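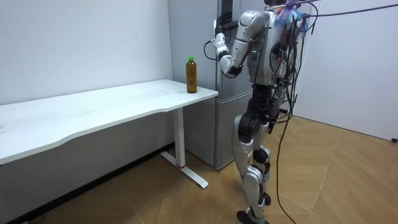 My sister's verdict, when I told her where I was spending my day off, was that she'd be impressed the day one of these things could find the mustard. A guy in the coffee line at the Stistberg open house had a tougher standard. He wanted a machine that would put the mustard back.

I thought about both of them all day, because Stistberg had gone all in on kitchens this year. When I went two years ago it was mostly arms moving boxes. This time they had built little rooms along the back hall, with wood-look floors and real appliances, and the talk everywhere was fridges, drinks, dishes, laundry. I stood by the fridge setup for ages. One humanoid, one silver refrigerator, one bottle of something the color of iced tea with a green cap, on a white table with a wavy edge (I kind of want that table). My fridge at home has 13 magnets on it and a door you have to hip-check, so I did have some questions.

The woman from Prumetti answered them all very patiently. Doors are hard, she told me, harder than the walking. The seal grabs and then lets go all at once, and a robot pulling with the same force the whole way can end up yanking itself off balance. Then there's the bottle. A full one and a nearly empty one look a lot alike and weigh nothing alike! I had never once thought about that, and I've been opening refrigerators my entire life.

I asked if it could do a whole grocery unload. She laughed and said ask me in December. She wouldn't say which December.

Next door was Bitenum, who had gone after the shop floor instead. Their demo was restocking a shelf with soup cans, and it worked, slowly. I watched 2 cans go up in the time it took me to finish a granola bar. The man running it was cheerful about the speed. A night shift is long, he said, and the cans don't care. Fair enough, but he also admitted that a dented can still stops the whole show until a person comes over and sorts it out. In my grocery store days I'd say every case had one.

Wragg had towels. Folding, I mean. I'm sorry to report I fold worse than their machine does, though it only knows the one size of towel and I can at least handle a fitted sheet (badly, with swearing).

So, can they do chores yet? Some of one chore, in a room set up for it, with people standing by. I came in hoping to be told I could quit unloading the dishwasher by summer and I left still very much employed. But I had fun, and the questions got real answers, which wasn't my experience last time.

Practical stuff if you're going: parking is free but the lot only holds 200 cars and it was full before lunch. The back hall is cold. The coffee is good, the muffins are not. Kids are welcome, and the kitchens were where most of them ended up, so start at Wragg and work backward.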